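Hustis Residents Forum > Building and Grounds > Interior paint standards for furnished units

hallmoderator
Posts: 9
The management office at Hustis has asked that comments on the proposed interior paint standard be collected in this thread before the August review. The proposal would replace the present white in all furnished units with a single gray, in a flat finish, supplied by Rotard. Floors, doors and trim are outside the scope of the proposal. Please keep replies to the subject of walls. Parking has its own thread.

east_stair_tenant
I wish to record an objection. The present white was applied when I moved in and has held up well. Gray in a north-facing unit will require lamps to be on by 3 p.m. for much of the winter, and tenants pay for their own electricity. The proposal does not mention this cost anywhere. I would also ask why one color must serve both sides of the building.

manzano_annex
Residents of the Manzano annex were moved to a comparable gray under the previous contract, and I can report on the results. Scuffs near the entry are less visible. Touch-up work is more difficult, as a flat finish shows every patch where new paint meets old. My request for a repaint of one wall took 15 days from submission to completion, and the first patch did not match. 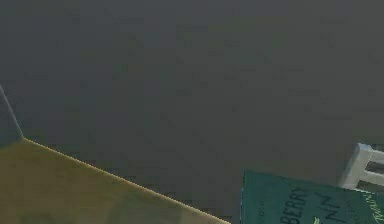
The choice of shade deserves more care than the proposal gives it. Paint names are of little help, and a small chip viewed under office lighting is worse. A dark charcoal gray next to an olive-tan surface reads very differently from a pale gray beside white trim, and both could reasonably be listed as "gray" on an order form. I ask that the office state the exact shade in writing and post a sample board in the lobby.

hallmoderator
The office has confirmed that a sample board will be available. The shade under consideration is a mid-gray. The charcoal is not on the list.

drastden_row
With respect to the previous poster from the annex, I do not agree that flat finish is the problem. We had the same Rotard product at Drastden Row and touch-ups were invisible when the crew used paint from the same batch. The trouble starts when a half-used can is thrown out and a new one is opened a year later. The standard should require that one labeled can per floor be kept in storage. That is a matter of procedure and costs very little.

manzano_annex
A retained can was kept at the annex. It had skinned over by the time it was needed. I maintain my position on eggshell finish, which can also be wiped down.

east_stair_tenant
Eggshell shows every flaw in old plaster when light comes in from the side. Several of our walls were patched after the pipe work and would look poor. If the choice is between flat and eggshell, I would accept flat, in white.

drastden_row
On the question of brightness, I would suggest that the floor matters as much as the wall. Light flooring and pale bedding return a good deal of light, and a plain gray wall behind a white bed frame need not look heavy.

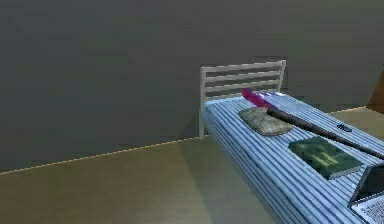
Gray wall, pale baseboard, tan floor and white metal headboard.

I would leave the baseboards as they are. A pale line at the foot of the wall gives a clean edge, and painters should be instructed to mask it properly - this was not done at Drastden Row, and the drips are still there.

east_stair_tenant
Bedding is the tenant's own expense, as are the lamps. My objection stands. I would support a trial in about 20 units, with tenants on both sides of the building taking part by consent.

hallmoderator
The request for a trial will be forwarded with the other comments. Tenants who wish to see the sample board may do so at the front office until 5 p.m.

manzano_annex
Will the board show both finishes, or flat only?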